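Budgeting for a two-arm robot to fold clothes in respite units: what am I missing?

Asked by Feven Sisay, Thursday, August 2, 2018

We run short-stay units at Plakcombe and I have to put a figure in for September. Quotes are in from Rendar and Kopecký, both for a mobile base with two arms. Rendar includes 3 years of service, Kopecký charges for it separately. The job is picking up clothes left on a bed, folding them and stacking them. What else should be in the budget?

2 answers

Nima Taheri

Spare gripper fingers, first of all. We went through 3 sets at Plivgate before winter. After that:

- Staff time. I put in 45 hours for setup and used 50.
- A second battery, if the quote has only one.
- A trial in one of your own bedrooms. Ask both suppliers for the same job: two garments, one dark and one coloured, on a made bed. A white duvet is soft and moves when it's pulled, so a result from a hard table won't tell you much.

Black and green garments on the white duvet, before folding:
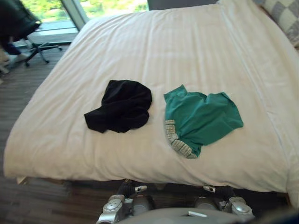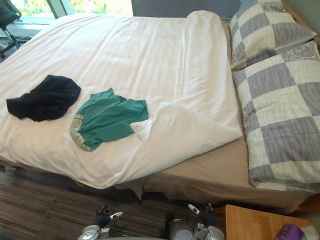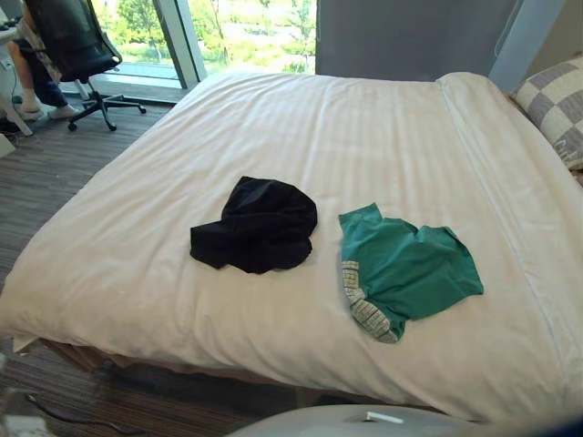 - Floor space. Measure from the bed to the nearest furniture and send it with the order. Our base needed more room to turn than the brochure said, and we paid to have a wardrobe moved.

Answer 2, from a guest

Get the Kopecký service price in writing. Ours went up after the first year. Don't know about Rendar.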